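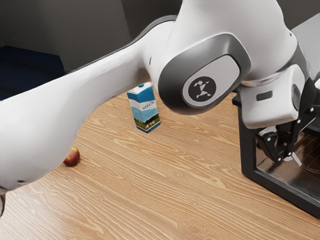
Who Still Remembers the Name Day? Greetings and Small Gifts in Grivalow

Student project report
Viktória Oláh
Submitted 03/03/2025

1. Why I chose this topic

In the family where I grew up, a name day was almost as important as a birthday. My grandmother had a calendar on the kitchen door, and every morning she read the name aloud before she made the coffee. If it was the name of a neighbor, she went over in the afternoon with a plate of something. If it was the name of a cousin in another city, she telephoned, and the call was short, because calls cost money at that time.

When I came to Grivton to study, I noticed that most of my classmates did not know the date of their own name day, and many did not know that such a thing exists. But in the Grivalow district, where I rent a room, there are many older families who came from countries where the custom is strong. The bakery there puts a small board in the window with the name of the day. I wanted to find out who reads this board, and what people do after they read it.

The report is not about birthdays, and it is not about the big holidays of the year. I was interested in a small occasion that has no free day from work and not much advertising.

2. What I wanted to know

My main question was: do people in Grivalow still greet each other on name days, and in which way do they do it? I also wanted to learn whether people give a gift, who reminds them of the date, and if they feel bad when they forget it or when somebody forgets them.

Before I started, I expected that the custom lives only among old people and that the phone is destroying it. I write this down because my expectation was partly wrong, and I think the reader should know what I believed at the beginning.

3. How I did the work

I wrote a short questionnaire on one page and printed 700 copies. They were left in mailboxes in Grivalow during June, together with a return envelope. People could also put the paper in a box at the flower shop Vrettos, where the owner allowed me to keep it next to the cash desk. In the end 158 questionnaires came back. Some of them were filled in by two persons with two different pens, and I treated each paper as one household.

After this I asked for longer conversations, and six people agreed. I spoke with each of them at their home or in the bakery. I took notes by hand and read the notes back to them before I left, so they could correct me. Two of them did, and one correction was important: I had written "she is offended when they do not call" and the lady wanted it changed to "she notices when they do not call." I have used her version.

The names of these people are not in the report. I call them by a letter.

4. What people answered

4.1 Greeting

Of the 158 households, 54 wrote that they had greeted somebody for a name day in the month before. It was more than I had hoped for. The question was open, so people could write the way of greeting in their own words. The telephone call was mentioned most often. A message came next, and then a visit. Only a few people wrote about a card by mail, and one of them added that she buys the cards in advance, in spring, and keeps them in the drawer with the tablecloths.

There was also a group that greets only inside the household. One person wrote, "My husband says it to me at breakfast and then it is finished."

4.2 Gifts

Almost everybody said that a name day gift must be small. Flowers, chocolate and a bottle of wine were the usual answers. Person B explained that a large gift would be a mistake, because then the other side has to answer with a large gift too, and the whole year becomes expensive. She gives a potted plant, always the same kind, and her sister gives her the same kind back. They have done this for so long that their windowsills look the same.

The owner of Vrettos told me that she sees the difference in the shop on the days of very common names. People come in after work and ask for "something not too big," and she knows at once that it is for a name day. For Mother's Day the same customers order a week earlier and want a ribbon.

4.3 Who reminds us

This part surprised me the most. I had thought that the paper calendar was the main helper, and for people like Person A and Person D it is. But a good number of households wrote the name of an application, Plolel, which shows the name of the day on the screen in the morning. Person F, the youngest of my six, uses it and has also put it on her mother's phone. Since then the mother sends greetings to people she had not written to for years, among them a former colleague and the man who used to repair her washing machine.

So the phone has at least in some families brought the custom back. I must be careful with this sentence. I did not ask how the situation was before, and memory is not a good measuring instrument.

4.4 Being forgotten

I was not sure if I should ask this question, because it can be unpleasant. Many left it empty. Those who answered were mostly calm about it. "If they remember, I am glad, if not, I have my coffee anyway," wrote one person. Person C said something different. He lives alone, and he told me that on his birthday everybody calls because everybody has to, but on the name day only those call who were really thinking of him. For this reason he counts the name day as the more serious of the two.

Person E does not like the custom at all. His name is very common, so his phone rings the whole day and he cannot work. He asked me to put this in the report also, and I promised.

5. Discussion

There is a common opinion that special days are only for people who are too busy in the rest of the year. They call once, they buy the flowers, and their conscience is quiet again until the next time. I heard this opinion also from my classmates when I presented my plan. After the conversations I think it is true for some people, but the name day works in a slightly different way. It is spread over the whole calendar. A person with a large family and some friends has a reason to call somebody nearly every week, and these calls are short and nothing special is expected from them.

Person A said that she and her brother had a disagreement about the parents' house and did not talk for a long time. On his name day she called him, because "one calls on a name day, this has nothing to do with the house." They spoke for two minutes about the weather. She did not say that the disagreement was solved, and I did not ask.

I also noticed that it is mostly women who keep the dates. In the questionnaire I asked who in the household remembers, and the answers were mother, wife, grandmother, me (in a handwriting I could not connect to anybody). I cannot say more because I did not ask for the sex of the person who filled in the paper. It was a mistake in my planning.

6. Weak points of the project

Most of the 700 copies never came back, and I think the people who like name days were more willing to answer. A person who does not care about the topic will throw the paper away. For this reason the results show only something about those who replied, and I cannot speak for the whole district.

The questionnaire was in English only. Two people told me later, in the flower shop, that their parents would have answered in another language. If I did the work again I would prepare translations, and I would also ask for age in groups, because my question "How old are you?" was left empty by many.

The box at Vrettos could also have changed the results, as people who go to a flower shop are probably people who buy flowers.

7. What could be done next

I would like to repeat the questionnaire in another part of Grivton where fewer families know the custom, and to ask there about other small occasions, for example the anniversary of moving into a house or the first school day of a child. It would also be useful to talk with families of two traditions. Person F is married to a man whose name is not in any calendar she could find. She chose a day for him herself, and his mother now calls on this day too.

8. Thanks

I thank the six people who gave me their time and in most cases also cake. I thank the owner of Vrettos for the place next to the cash desk, and the bakery for letting me sit at the corner table longer than one coffee allows. The empty questionnaire and my notes without names can be requested from me.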